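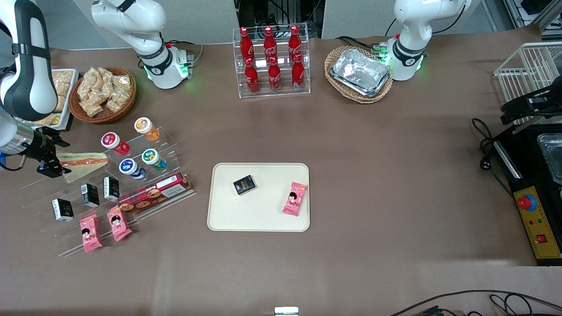
About Drorklow Snack Counters

September
By Britta Teuber

Search this site Enter keyword Go

Drorklow is a small company which sets up snack counters for offices, sports clubs and waiting rooms. My colleague Rosemarie Hollmann and I started it after many years of working in canteens. We are still only two people in the office, and two drivers who bring the goods.

A counter from us fits on one table. The peanut brittle comes in clear packets and we like to pile it high in a round woven basket, so that people see the crumbly pieces. Coca-Cola goes in a clear acrylic rack with two tiers, three bottles up and three bottles in front, with the logos turned to the customer. Small jars with coloured lids stand on the steps of another acrylic stand, and a wrapped sandwich can lie there too. For the foil trays we use an oval wicker basket. It costs a little more than a plastic box, but we find it has a nicer look beside the food.

Last year we sold 3,602 packets of brittle. It is made for us by Heitmann, a family bakery, and the recipe was not changed since we know them. We tried once a softer one with honey. Rosemarie liked it very much, the customers less.

How we work

First we visit you and measure the table. Please tell us before if there is no power point near, and what is your favourite colour for the table cover (brown is what most people choose, it forgives crumbs). Then we make a plan on paper and bring the stands, the baskets and the first filling. After this a driver comes every 3 weeks, or more often in summer. He wipes the stands, takes away what is near its date and fills up the rest.

We have two sizes. The Otar is for a small kitchen or a reception desk. The Wistuner is for a longer table and has more place for drinks. Both can be rented by the month, and you can change from one to the other without a fee.

If you want only baskets and stands without food, this is also possible. Ask for Rosemarie, she keeps the list of what is in the storeroom. She is at her desk until 4 pm.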